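Lab assistant wanted, colloid and emulsion group at Boltuvness

I run the emulsion bench at Boltuvness and I need a second pair of hands from October! Three days a week, $18 an hour, and yes, you'll wash a lot of glassware. 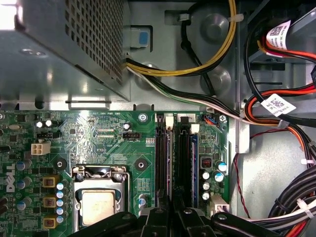

My last assistant says the droplet sizing is the fun part and the surfactant weighing will make you sneeze, so wear the mask.

You'll make up 60 small oil-in-water samples a week, then check them for creaming.

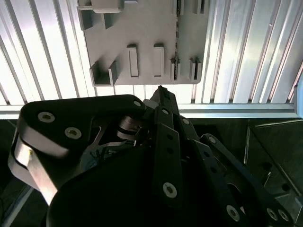
I care much more about steady hands than a chemistry degree. Anyone who's comfortable with a hex key gets a happy nod from me (screws like the two big ones up there are the kind I mean), as our homogenizer comes apart for cleaning every Friday.

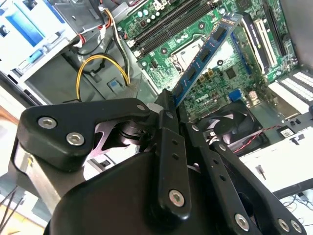

Record keeping matters too, and I'm fussy about it! Every sample goes in the Clandomon log before you leave. If you know a RAM stick like that blue one from a pipette tip, you'll do fine with our old sizing PC.

What to send me:

1. One page about yourself
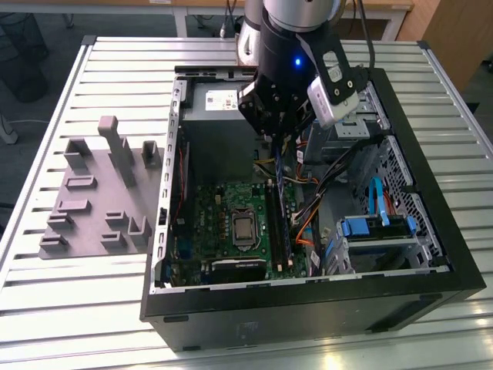 2. Two references, any job at all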